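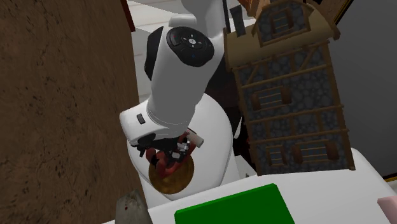 Accueil > Essais > Logiciels et simulation

Triltis Atelier : un bon simulateur, une pince qui lâche

Par Ieuan Powell
Mis à jour en juin

Triltis Atelier est un simulateur de bras robotisé vendu par Merkska. Il s'adresse aux petits laboratoires qui veulent mettre au point une tâche de saisie avant de la passer sur une vraie machine. Je l'utilise depuis le printemps pour du rangement sur table, avec des objets de formes très différentes : pièces irrégulières, boîtes, disques, maquettes.

L'installation ne pose pas de problème. La bibliothèque d'objets est fournie, les textures sont soignées et le rendu suffit largement pour entraîner un modèle de vision. L'éditeur de scènes se prend en main en une matinée. Jusque-là, rien à redire.

Le défaut

Il apparaît avec les objets bosselés. La pince se ferme, le logiciel annonce une saisie réussie, le bras remonte, puis l'objet glisse entre les doigts ou part brusquement sur le côté. Sur 142 essais avec la même pièce rouge, j'ai relevé 27 pertes de ce type. Avec la boîte verte, aucune.

La cause se trouve dans la forme de collision. Par défaut, Triltis remplace chaque objet par une enveloppe convexe simplifiée. Les creux sont comblés, et les doigts s'appuient sur une surface qui ne correspond pas à ce qu'on voit à l'écran. Quand la pièce touche en plus le disque doré, les deux volumes s'interpénètrent et le moteur physique les sépare d'un coup. Dans 12 des 27 cas, la pièce a fini contre la maquette de maison.

Plus gênant : l'arrêt sur effort ne s'est jamais déclenché. Il surveille les articulations du bras et ignore les contacts de la pince. La documentation n'en parle pas. Quelqu'un qui transfère sa trajectoire telle quelle sur un bras réel croira disposer d'une protection qu'il n'a pas.

Ce qui corrige, en partie

Arwel Harries, qui travaille sur le même projet, m'a conseillé de passer les objets en décomposition fine (menu Physique, onglet Collision) et de diviser le pas de temps par deux. J'ai refait 50 essais et compté deux pertes. Le calcul est nettement plus lent, et il faut modifier le réglage objet par objet. J'ai aussi ajouté un script qui stoppe le bras dès que la distance entre la pièce et les doigts varie trop.

Le support de Merkska a répondu le lendemain. Le comportement est connu, un correctif est prévu, sans date.

Avis

Pour des boîtes et des cylindres, je le recommande. Pour des formes irrégulières, il faut changer les réglages de collision avant tout essai et ne pas se fier au voyant « saisie réussie ». Pour tout ce qui touche à la sécurité, je refais les vérifications sur la machine, à vitesse réduite.

Note : 3 sur 5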